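About Namuta

Namuta is a small company in Dakville. We test two-armed robots for offices, and we started after a failure of our own – at 846 working hours, one arm did not stop when the stop button was pressed. 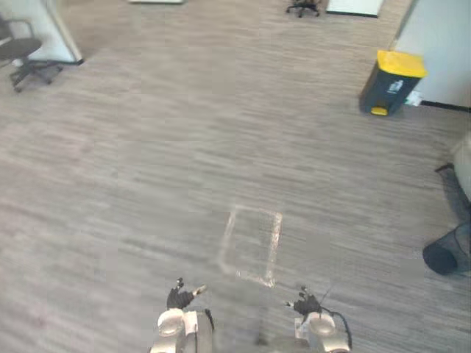 Our safety rules come from that fault. A cable at the wrist had worn inside, and our checks had missed it. Today we inspect every cable that loops outside the wrist housing, and we mark test areas on the carpet with white tape. After 20 hours of work, each robot is checked again.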